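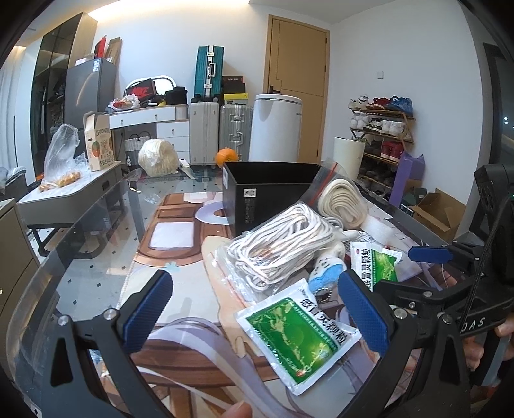 Wanted: patient people with at least one working hand

The Pryor student robotics project is looking for 10 participants for our May sessions. You will pick things up with a hand-held gripper and put them down again. Sachets, coils of rope, a small plush toy on a keychain, the occasional orange. It is harder than it sounds, and after an hour it is also a bit less exciting than it sounds.

What we ask: 2 evenings, steady nerves, and a willingness to be outsmarted by a plastic bag. Left-handers very welcome - we have too few.

What we offer: dinner, a certificate signed by Noeline Dunstan, and your name in the Kidanard competition entry, in small type.

No engineering background needed. Darcy Ngata will show you the grip, then show you again.

To apply, write a few lines to Wafula Magesa, Room 478, before the end of April 2025. Please don't attach a résumé. He will read it, and it slows him down.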